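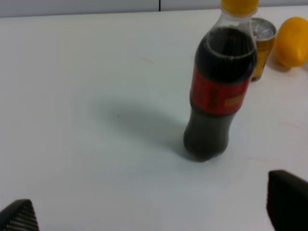 Marjan Jalali asked at the October briefing whether the picking cells at Prilumbridge would mean fewer shifts on the packing line, and most of the other questions we have had since then follow from that one.

Will there be fewer shifts?
No. The shift pattern stays as it is until the trial ends. Hours on the mixed-order benches will fall, and the difference moves to goods-in and checking.

What will the arm pick?
Single items for mixed grocery orders: bottled drinks, cans and fruit. Full cases are still handled by hand. Glass is excluded for now.

Why are bottles and fruit in the same trial?
Mixed orders contain both. A full bottle is heavy and upright, a can is short and rigid, and fruit marks easily. Grip force is set per item type in the Luto software.

What happens when a pick fails?
The cell tries once more, then stops and shows an amber light. The operator clears the item by hand and presses resume. Do not reach past the line on the table while the light is green.

Is my pick rate still measured?
Individual rates are no longer recorded on benches next to a cell. The cell's rate is logged for the bench as a whole – the target is 70 picks an hour, and missing it is a matter for engineering.

Who gets trained?
All 26 people on the packing line, in pairs, during paid hours. Ute Frerichs holds the list. Training covers clearing, restarting and wiping down the table and fingers.

Can I refuse to work at a cell?
Yes, during the trial. Tell your shift lead before the Sunday rota is posted.

How many items are on the approved list?
1,426 at present. Additions go through Siyabonga Mkhize and need 100 test picks each.

Does the wrist camera record staff?
It points at the table. Hands may appear in stored pictures – these are deleted when the fault report is closed.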